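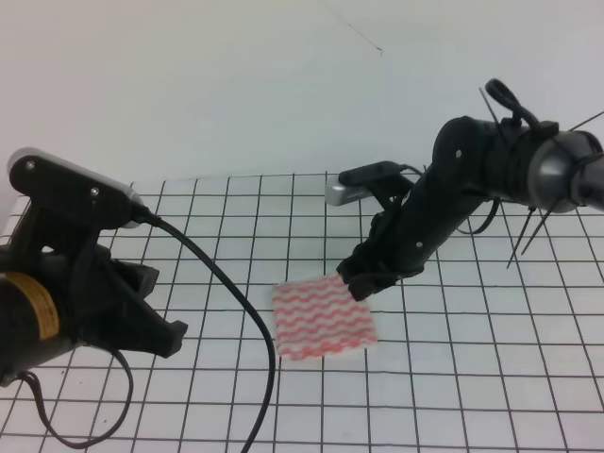
Is the open day at Clurkar worth it with kids?

Asked in July 2024

We're thinking of taking our two to the Clurkar open day. The flyer says there's a demonstration with two robot arms working on a piece of cloth. Can you get close enough to see anything, and do you have to book? Last time we went to one of these (Monti, in February) it was mostly slides and we left early.

3 answers

Answer 1 (10 votes)
I went last year. You book at the front desk when you arrive, not online. Each demonstration takes a small group and you stand along a rail, so kids can see fine if they get there first. It's two black arms over a white table with a grid on it, and small cameras on the arms themselves. The cloth was a striped one, not much bigger than a napkin. It is slow - expect long waits while one gripper holds a corner and the other lines up. My son liked it, my daughter asked for lunch. Staff answered questions the whole time, and that was the best part for me.
Parking is at the Sadov lot next door. The 53 bus also stops outside.

Answer 2 (3 votes)
Depends on the ages. Under six I'd skip it. The Oris building across the road has a hands-on room the same day and you can walk between them.

Answer 3 (0 votes)
never been but my cousin said bring snacks

Comment from the asker: Thanks, they're 7 and 9. We'll go early and try for the first group. Does anyone know if strollers are ok inside? My sister may come along with the baby.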